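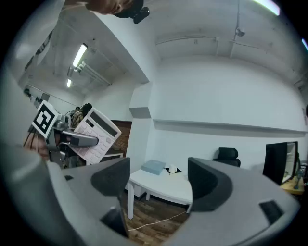 Skultport Community Boards > Home and Money > Splitting the water bill in a duplex

plainfield26
We bought a duplex off Erraji Street in July and rent out the other half. One meter for the whole building. The old owner split the water bill down the middle and the lease says "shared equally." There are two of us and four of them, and they also fill a kiddie pool. The last bill went up by 29 dollars. Is there a normal way to do this?

moss_and_gravel
Per head is what most people do. Six people, you pay two sixths, they pay four. Put it in the next lease.

tubwater
Per head isn't fair either. Part of the bill is a base charge that's the same if you never open a tap. Ours is 19 dollars a month. Split that in half and do the rest per head.

moss_and_gravel
You're arguing over three bucks. Keep it simple or you'll be explaining it every month.

tubwater
19 split evenly is 9.50 each. Per head it's 6.33 for the smaller side. So yes, three bucks, but it's three bucks every month.

kettle_north
Landlord in Gillasura, two buildings. I quit splitting and rolled water into the rent. I looked at a year of bills, took the average, added it on. No one has complained. Some months I lose a little.

plainfield26
I thought about that, but wouldn't they just use more?

kettle_north
Mine didn't. People take the showers they take. A running toilet costs you more than a pool will. Put food coloring in the tanks on both sides and wait before flushing. If there's color in the bowl, the flapper leaks.

Dorset_Lane
Whatever you do, the current lease says equal, so it's equal until it runs out. You can ask them to sign a change but you can't just send a new number. Also check what the city says about shared meters – some places want the account in the owner's name and the method in writing.

plainfield26
Account is in my name already. Lease has 13 months on it, they signed right after we closed.

tubwater
Then look at a submeter. I put a Zinov on the branch going to the rental side. It reads in gallons, you write it down on the same day each month. The plumber was the expensive part.

moss_and_gravel
Only works if the pipes split cleanly. In a lot of older duplexes one side's kitchen is on the other side's line.

tubwater
True. Mine did split at the basement wall. Worth a look before paying anyone.

plainfield26
Did the food coloring. Ours is fine, their upstairs one leaks. Going to change the flapper and see what the next bill says before I bring up the lease.

kettle_north
Do the fill valve while you're in there if it's old.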